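Medusska : essais comparatifs de préhenseurs en cellule simulée

Fiche de données, révision du 23 décembre

Objet

Le jeu de données Medusska rassemble les enregistrements produits lors de la comparaison de deux préhenseurs, Simiyu et Grumow, dans une cellule robotisée simulée. Il est destiné aux équipes chargées de l'évaluation des commandes de préhension et de dépose de petites pièces. La maintenance en est assurée par Orbridge, sous la responsabilité de Halfdan Hviid.

Contenu

Le jeu comprend 3 632 épisodes répartis en 19 configurations. Chaque épisode contient les positions articulaires, l'ouverture du préhenseur, la consigne envoyée au contrôleur et un rendu de la cellule. La durée maximale d'un épisode est fixée à 320 pas de simulation.

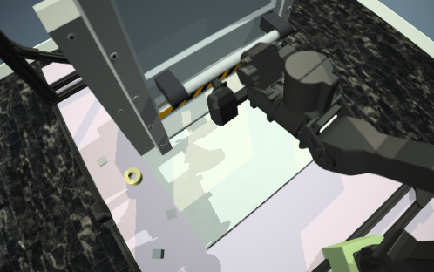

Les pièces manipulées sont des rondelles et de petites plaques carrées, dont la pose initiale est tirée au hasard à chaque épisode. Les surfaces transparentes sont conservées dans toutes les configurations, les reflets constituant l'un des facteurs étudiés pour l'estimation de pose par caméra.

Protocole

Les deux préhenseurs sont évalués avec le même contrôleur et les mêmes graines aléatoires. Une prise est déclarée valide lorsque la pièce reste maintenue pendant 13 pas consécutifs après le levage. Les collisions avec la structure de la cellule entraînent l'arrêt de l'épisode, qui demeure dans le jeu avec le code d'erreur correspondant.

Limites

Le frottement des doigts n'a pas été recalé depuis la version de juin. Les résultats obtenus ne sauraient être transposés à une cellule physique sans nouvelle identification des paramètres de contact.

Utilisation

L'usage est réservé à la recherche et à l'enseignement. Toute publication doit mentionner le nom du jeu et la révision employée. Les anomalies sont à signaler au responsable, avec le numéro de l'épisode et celui de la configuration.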